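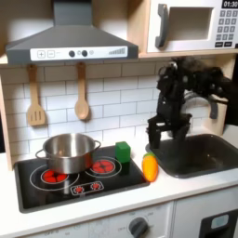 GIRKETTI, April 2022

The case for the toy kitchen

By Tsehay Woldegiorgis, for the Kumsa Workshop board

Members have asked why the shared workshop at Kumsa gives bench space to a children's play kitchen. The board takes the question seriously. Space is scarce, the waiting list is long, and a toy carrot beside a printed cooktop does not look like serious engineering. It is our position that it is, and that home and workshop builders should be encouraged to do more of it.

Hobby robotics has long favored the bare table. An arm bolted to a clean board, moving a block from one marked square to another, is easy to build and easy to show. It also teaches its builder very little about the places where people would like such an arm to work. A kitchen has a hood that hangs over the burners, a shelf that crowds the elbow from above, and a sink whose floor is lower than the counter. An arm that must reach under a microwave to get to a basin has to be planned differently from one with open air on every side. Joint limits matter. So does the routing of cables.

A full-size kitchen would teach the same lessons at a price few members could meet, and a mistake there can break a faucet or a wrist. At toy scale, a mistake knocks over a pot.

Obsa Moges has argued in our newsletter that builds of this kind reward patience over invention, and that members would learn more by designing their own arms. His point has merit. The Grurnon joint controller, designed here from the first sketch, took 336 hours of member time, and those who worked on it learned things that no purchased part could have taught them. Yet most of those hours went to the bench supply and the housing. Hawi Gashaw, who kept the project log, recorded only 119 hours in which anything moved. The board believes both kinds of work deserve a place, and that newer members in particular should begin with a task.

We therefore recommend that the bench remain assigned through June, that its users write down failed attempts as carefully as successful ones, and that the notes be open to every member. The emergency stop must stay within reach of a seated operator. Requests for time at the bench should be sent to Kalkidan Assefa.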